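Brovex Floor Care Kit, Review After One Winter

The Brovex kit comes in a flat carton with a mop frame, two washable pads, a spray bottle and a liter of concentrate. I paid 51 dollars for mine in December and have used it on the oak floor in our living room and the hall ever since.

Setup takes a few minutes. The handle comes in 4 sections that screw together, and the joints stay tight if you give them a firm last turn. Mine squeaked at the second joint until I put a strip of plumber's tape on the thread. Fully extended it is 167 cm long, enough for me to work upright. My wife takes one section out.

The concentrate is the best part of the kit. One capful in the bottle does the living room, and it dries without streaks in about 12 minutes. It has a faint soap smell that goes away by the evening. I tried a double dose once near the back door and got a dull film, which came off with plain water.

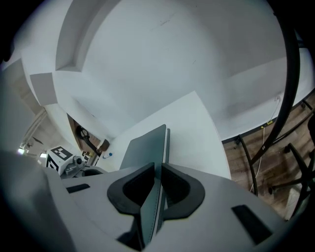

The pads are less impressive. They pick up dust and hair well, but the backing started to curl at the corners after a couple of months of machine washing. The Drelleck pads fit the same frame and have held up better, so I would buy those as replacements. The frame is also a little too thick to slide under our low cabinet, and I still get down there with a cloth.

The older Kartha set I had before cost less and leaked from the bottle. I would not go back to it.

Four stars out of five. Refills are sold separately.

Raymonde Fehr, Lokau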